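Minutes – Open Day Planning Group, second meeting
4th March, upstairs room at Dalgleish

Present: Janka Dvořáček (chair), Danica Matoušek, Getachew Mamo, Amrit Morin, and me, Brunello Marino, taking notes again because I was last through the door.

Minutes of the last meeting
Agreed, with one fix. I had written that Hestari would be lending us the banner stands. They are lending us the banners. The stands are ours and they are in the basement, and Getachew says they need new feet.

Visit to Juluron
Most of the meeting went on this, so I'll put down as much as I caught (I was on the visit too, so forgive me if my own opinions creep in). Danica, Amrit and I went over to see the table-clearing demo they want to bring to our open day in July. The idea is simple enough: two arms, one table, the kind of trash people leave behind after a coffee break, and the arms pick it up. I loved it! I could have stood there all afternoon, and Amrit will tell you I pretty much did.

Danica was a bit cooler. She liked the arms but thought the talk that went with them was too long and too full of joint angles, and that families would drift off before anything got picked up. She'd like it the other way around – start the arms first, talk while they work, and let people ask. Janka agreed and will write to Juluron to say so nicely.

Amrit asked them what happens when an arm drops something. They said it tries again, and if it misses 2 times somebody steps in and moves the item. He thinks we should leave that in and let visitors see it. I'm with him. Getachew isn't sure and would like to see it for himself before he votes on anything.

Where to put it
Long talk about this. The lobby gets everyone coming in, but it also gets everyone coming in, if you see what I mean, and Danica does not want a crowd pressed up against a moving arm. Getachew offered the training room on the ground floor, with people let in by one door and out by the other. Janka wants a rope or a low barrier on the public side whichever room we pick. Training room agreed for now. Getachew will check the outlets and measure the doors, as Juluron would like to bring their own table.

Numbers and printing
We had nearly 400 visitors last year. Amrit would print the same number of leaflets as last time, and Danica pointed out that we still have a box left over with the wrong parking map in it. Those go in the recycling. Walix have quoted for the new ones and the price is fine, but they want the artwork earlier than we had planned, so Janka needs everybody's text soon. (Mine is not started. I've said so here so that I'll feel bad about it.)

Food
Short item. Coffee and cookies in the cafeteria, nothing to eat in the training room. I asked whether we could save our own used cups for the arms to practice on and got a look from Janka, but it has been noted, and I have now noted it.

To do
Janka – write to Juluron about the order of the talk; chase all of us for leaflet text.
Getachew – outlets, doors, banner feet.
Danica – find out what barrier we can borrow and what it costs if we can't.
Amrit – artwork to Walix, and get rid of the old leaflets.
Me – leaflet text, and type this up.

Next meeting
Same room, date to come from Janka. Getachew would like to go over to Juluron before then and I've offered to drive, for purely selfish reasons.
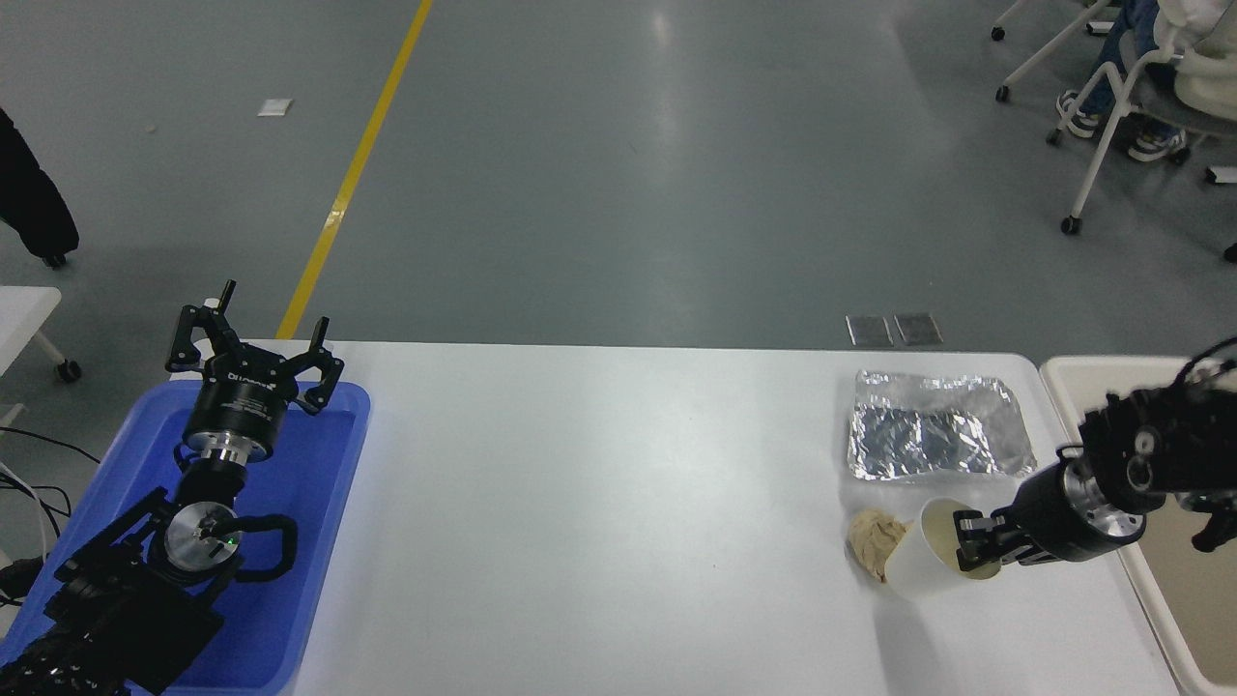 If anyone else wants a seat in the car, let me know before Janka sends out the date – there's room for 2 more.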